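Fernsteuerung und Vorführen: häufige Fragen

Stand: Mai. Zuständig für Rückfragen: Zaid Matar, Clurkard

Was ist eine Episode?
Eine durchgehende Aufzeichnung einer Aufgabe, vom Start bis zur Ruhestellung beider Arme. Der Datensatz Tolska enthält derzeit 267 Episoden, davon 93 aus Badezimmern.

Handführung oder Fernsteuerung?
Handführung eignet sich für kurze Bewegungen mit einem Arm. Zweiarmige Aufgaben werden ferngesteuert vorgeführt. Beide Verfahren schreiben dasselbe Format.

Wie lang darf eine Episode sein?
Höchstens 40 Sekunden. Längere Aufgaben sind in Teilaufgaben zu zerlegen.

Darf ich einen Fehlgriff korrigieren?
Ja, bis zu 3 Versuche je Griff. Danach abbrechen und die Episode mit »verworfen« kennzeichnen. Nachträgliches Schneiden ist nicht zulässig.

Welche Ansichten sieht der Bediener?
Kopfkamera und Handgelenkkamera. Für die Grobpositionierung gilt die Kopfansicht, für die letzten Zentimeter die Ansicht am Greifer. Arbeitsbereich Waschtisch und Spiegelschrank: 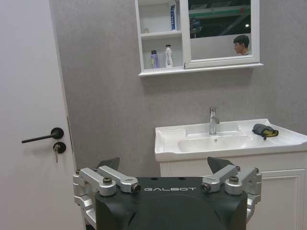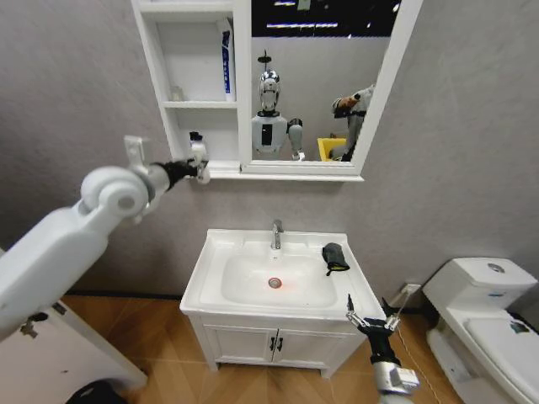
Was tun bei Verbindungsabbruch?
Die Arme halten ihre Position. In der Software Fang die Sitzung neu öffnen, Ruhestellung anfahren, Episode von vorn beginnen.

Wo liegen die Rohdaten?
Auf dem Server in Dultley, nach Aufgabe sortiert. Schreibrechte vergibt Zaid Matar.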